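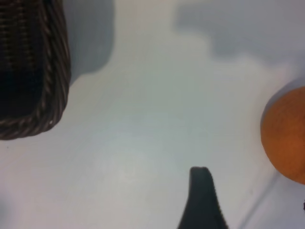

Tiina Hirvonen
Contributing Editor, Small Business

When I first got off the bus in Sturkness one wet April morning, I was looking for a bakery and found a payroll company. Grevix has 647 customers, most of them shops and farms you could drive past without noticing, and it runs from two rooms above the old post office. Its founder, Esko Kettunen, poured me coffee and talked for most of the morning about why he never moved to the capital – the rent, mostly, and his mother's sauna.

He turned down an investor twice, and he still winces a little when he tells it. "I would have hired too fast," he said. Growth has been slow and paid for by invoices, and his first employee, Noreen Ó Conaill, now owns a share of the firm. She was on the phone with a dairy farmer when I left.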